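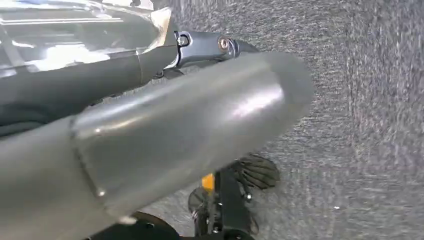 Soft highlights on brushed metal.

Search this site Type and press enter

How to make paste paper in your kitchen (or wherever you can make a mess)

Sep 22, 2026 by Barış Sarıgül

Filed under: Paper & Bookbinding, Beginners

I've had three emails since the notebook post asking where I buy the patterned paper I cover my notebooks with, and the answer is that I make it, and so can you, and it costs next to nothing. It's called paste paper. You cook up a thick paste, mix in some colour, brush it over a sheet of paper and then drag things through it. Combs, forks, bits of card, your fingers. That's the whole craft! I learnt it on a wet Saturday in Skekwood from a bookbinder called Safta Bogdan and I've been spoiling perfectly good forks ever since.

What you need

Cornflour. The cheap stuff is fine, I've tried the posh one and couldn't tell them apart.

Acrylic paint in tubes, two or three colours. I'd start with one dark one. Navy is very forgiving, yellow really isn't.

Paper. This matters more than anything else on the list. It has to stand up to being soaked and scraped, so ordinary printer paper is out (it goes to porridge). I use Vesavus cartridge in the heavier weight. Any decent drawing paper that feels stiff when you waggle it should do.

A wide soft brush, a washing-up bowl or tray bigger than your paper, a sponge, some jam jars for the colours, and somewhere to hang or lay the sheets afterwards.

Things to drag. More on those further down.

Cooking the paste

Put nine tablespoons of cornflour in a saucepan and measure out 1,000 ml of cold water. Stir in just enough of the water to make a smooth cream, and get every lump out now while it's easy. Then add the rest and put it on a medium heat. Stir it the whole time. I mean it, do not go and look at your phone. For ages it's like milk and you'll think you've got it wrong, then it starts to drag on the spoon and within a few seconds it's custard.

Keep it going another minute or so once it's thick, turn it off, and lay a piece of cling film right on the surface so it doesn't get a skin. Let it go completely cold. It'll set to a sort of wobbly jelly, which looks alarming, but push it through a sieve and it goes silky again. If you end up with lumps in it they will leave little comet trails across your paper. I quite like the comets but Safta made me sieve mine twice.

That amount does me 18 sheets at roughly A3 with a bit left in the pan. It keeps a few days in the fridge. Label it. My brother-in-law very nearly had some on a crumble.

Mixing the colour

Spoon some paste into each jam jar and squeeze in paint until it's stronger than you think you want. It dries paler, every time, and I still get caught out. A squirt of washing-up liquid in each jar helps it glide, only a tiny bit though or you get bubbles.

You want it like thick yoghurt. If the comb lines close up again behind the comb then it's too thin, so put more paste in. If the brush is skipping and leaving dry patches, let it down with a teaspoon of water.

Getting the table ready

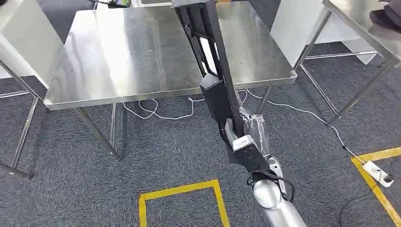

Paste paper is a wet job and the sheets need to lie dead flat on something smooth, so sort out your surface before you open any jars. Any dip or crack in the table underneath will come up as a line in the pattern, and wood grain does it too if the wood's old and ridgy. I work on a big offcut of acrylic sheet on the kitchen table. Stainless steel like the tabletop in the photo would be gorgeous for it, you could slap the wet paper straight down and sponge the lot clean afterwards, although I wouldn't go near that grey carpet with a jar of navy paste until I'd put an old shower curtain down first. Tape the edges down as well so you don't go skating.

Have a clean damp sponge on one side and your dragging tools on the other. Put the jars at the back. I knock them over if they're at the front.

Making a sheet

Dip the paper in the tray of water, or run it under the bath tap, and let it drip for a moment. Lay it down and smooth it from the middle outwards with the damp sponge until there are no bubbles and no puddles. It should look evenly dull all over. Shiny patches are water sitting on top and the paste will slide about on them.

Load the brush and go right across in long strokes, side to side, then top to bottom. Work quickly. You've got a few minutes before it starts to grab, less if the heating's on.

Now drag something through it! Start with straight lines, all one way. Then try a wobble as you pull. Then go across the first lines at a right angle and see what happens. If you hate it, brush over the lot and go again. You can get away with that twice, maybe three times, before the surface of the paper starts to fluff up.

What to drag

Forks are good. So is a wide-toothed comb, or the corner of an old loyalty card with notches snipped out. Card combs cut from a cereal box work for four or five pulls and then go soggy, so cut several. Corks make nice dots. My favourite is a rubber grout spreader from the DIY shop with teeth cut along it at different widths, which gives you thick and thin stripes in one go.

Bubble wrap pressed on and lifted straight off is lovely, though everybody does it so I've gone off it a bit.

Drying and flattening

Peel the sheet up by two corners and hang it over an airer or lay it on newspaper, pattern up. It will curl like a crisp. Leave it until it's dry to the touch and then iron it on the back, no steam, medium heat, with a clean sheet of baking paper underneath. After that I put mine under a stack of heavy books for 18 hours, so basically from teatime until lunch the next day.

If a dry sheet still feels slightly tacky, rub a bit of beeswax polish over with a soft cloth and buff it. I do that to anything going on a notebook cover anyway as it stops fingers marking it.

A few things people ask

Can you use flour instead of cornflour? Yes, plain flour makes a grittier paste and a more matt finish. Cook it for longer.

Two colours on one sheet? Brush on stripes of each side by side and comb across where they meet. Keep the brushes separate or it's all brown by sheet four.

Can it go down the sink? Small amounts with plenty of warm water. Scrape the pan into the bin first.

Next time I'll go through cutting and turning in the corners on a cover. I need to redo the photos for that one.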